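Lomar to take over Raptis laundries and keep all sites open

Rorno, October. Lomar, the family-owned laundry and dry cleaning company, has agreed to buy the Raptis group of self-service laundries. All Raptis branches will stay open under their present names until the spring, and all 73 members of staff will move across on their existing terms.

The sale covers the Raptis branches in Rorno and the surrounding towns, the service workshop on the Lilisia road and the contract side of the business, which washes bed linen and towels for guest houses. The price has not been disclosed. The two companies expect to complete before the end of the year, once the leases have been transferred.

Lomar has until now worked mainly with hotels and restaurants from its plant in Lilisia. It has two high street shops of its own, both dry cleaners, and no self-service branches.

"We have been asked for years when we would open a laundry that people can walk into with a bag of washing," said Evdokia Zacharopoulos, managing director of Lomar. "Raptis has good sites and people who know their customers by name. We would have taken a long time to build that ourselves, and we would probably have made a few mistakes on the way."

Thodoris Psarras, who has run Raptis since his uncle retired, will stay on as head of the self-service branches. He said he had turned down two earlier offers from buyers outside the area.

"Both of them wanted to close the smaller branches in the first year," he said. "The small ones don't make much money, but in a couple of those towns there is nowhere else to get a duvet washed. Lomar said they would keep them and put it in the contract."

Under the agreement, no branch may be closed for at least 30 months after completion. Opening hours will not change, except at the harbour branch in Rorno, which will open at 6 a.m. on Saturday to suit the guest houses on changeover day.

What it means for customers

Prepaid Raptis cards will go on working in every branch, and any credit on them will be carried over in full. There are 1,646 cards in use at present. Holders do not need to register again or swap their cards. From the spring the same cards will also be accepted at the two Lomar dry cleaning shops.

Prices for washing and drying will be held until completion. Lomar will review them after that and will put up a notice in each branch at least a month before any change.

Service washes, where customers leave a bag and collect it later, will be offered at all branches. At the moment only the larger ones do them.

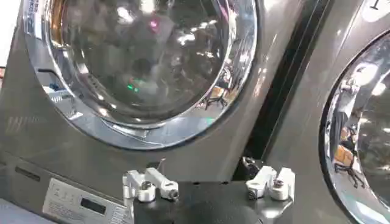 Repairs and upkeep will be looked after by Aisyah Sinaga, who joins the board as operations director. Her first job is a full check of every branch, starting with drains, water heaters and door seals. Customers will find the large front-loading machines they are used to, with the round chrome-ringed doors and dark grey cabinets, and the workshop on the Lilisia road will continue to look after them. Parts will be kept in stock there instead of being ordered in one at a time, which Raptis says has been the main cause of delays.

The contract linen work will move to the Lomar plant early in the new year. Guest houses will keep their present collection days. Spyros Zervas remains the contact for all contract customers and will be writing to them with new delivery times.

Lomar employs 70 people and was founded in Lilisia as a hat and glove cleaner. Raptis opened its first self-service laundry beside the bus station in Rorno, where it still trades.

Press enquiries: Charalambos Giannakopoulos, Lomar, Lilisia.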